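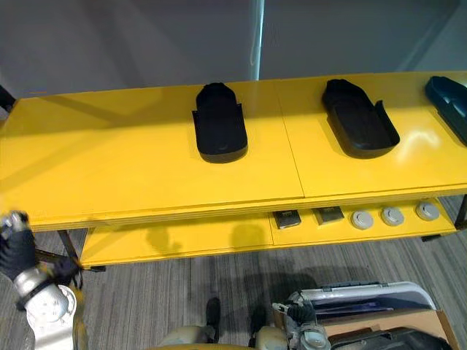

Why does the height of a workbench matter for small molded parts? Parts this shallow have to be looked into from above, and a top set too high hides the inside of the rim.

3.2 Bench layout

We were delighted by how much a plain two-level bench could do. In the Pamell layout, the long trays stay on the upper level with space between them, and small items such as caps go on the lower one. Figure 2 gives the arrangement used in September, when Byung-chul Seol tested it over 33 sorting rounds.

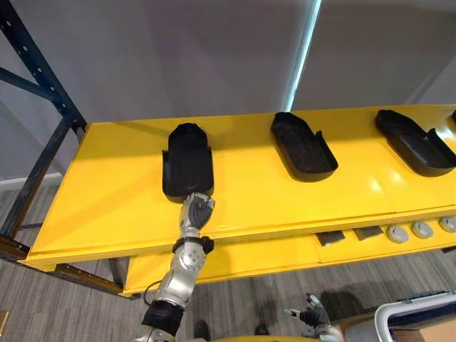

Figure 2. Black trays along the yellow bench.

The gaps turned out to be the best part of the layout - a tray with clear space on both sides can be turned or lifted without disturbing the next one. We had expected color to matter more. Yellow does make a dark rim wonderfully easy to find, but gloss paint also throws back the overhead light, and a matte coat would be well worth trying. The Irkel layout, with trays set edge to edge, held more parts and was slower to work from in two of the three sessions.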